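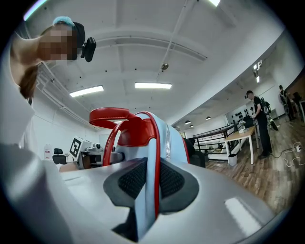 Track spotlights up on the wall and little black pendant lamps farther back, at the Guveo open day.

I went for the lamps, I'll admit it. We're redoing our own place this winter and I'd been told the Guveo showroom was worth the drive, so when they opened the doors one afternoon in December I signed up for the tour.

Manaia Wihongi took our group of 15 around and she is a talker in the best way! She got us all looking up. The ceiling is plain white with the beams and a conduit pipe left out where you can see them, plus big bright rectangular panels, and I liked that much more than I expected to (my husband wants everything boxed in, so we'll be having words). The pendants are small and black and I want three of them over our table. Manaia said the Lammers ones in the catalog start at 88 dollars each, and my list got shorter right there.

The floor is the other thing – wooden planks, a warm brown with lots of grain showing. Su-bin Oh, who picked it, told me they went through nine samples before settling, and that she still likes number four better.

We finished with coffee and a long chat about dimmers, which I could have skipped, but the ginger cookies were great. Parking is tight, so come early if you go. They're doing another open day in spring and I've already put my name down, this time with a tape measure.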